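Koster Reading Room: progress report to the Clesgate Fund
Prepared by Etenesh Ambaye, 15 August 2020

We asked you for money to put a donated library in order, and you sent $2,000, which was brave of you. The Konotitz bequest came to us in banana boxes with no list, no labels and a strong smell of pipe. The boxes have now all been opened. The smell remains under review.

As of this week 292 books are cataloged and have a home. A further 18 are waiting on a decision from Robel Lemma, who handles repairs and who does not like to be hurried about glue. Three turned out to be the same railway timetable.

The plan in our application called for long shelves along the back wall. We dropped it. Long shelves lean: take out one book and the rest lie down like tired commuters, and the spines suffer for it. Sorting now happens on two tables pushed together, with wire-mesh organizers for the hardcovers that are still being sorted. Each slot takes a few books and keeps them standing – more or less the whole of our conservation policy to date.

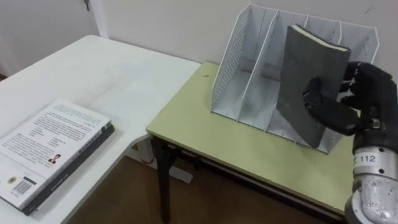

The change saved us the cost of the carpentry, and we would like your permission to move that money to book cloth and archival boxes. Robel has a quote from Irkar and has read it to me twice, with feeling.

Subject order has been harder than expected. The late Mr. Konotitz arranged his books by the year he bought them and wrote the year nowhere. We have settled on plain headings (history, travel, gardens, religion, other) and are trying to keep "other" from becoming the largest. It is currently winning.

Still to do: finish the repairs, type up the shelf list, and replace the handwritten slips with labels somebody besides me can read. We expect to open the collection to readers in December. Receipts are attached, including one for coffee that we are not claiming but felt you should see.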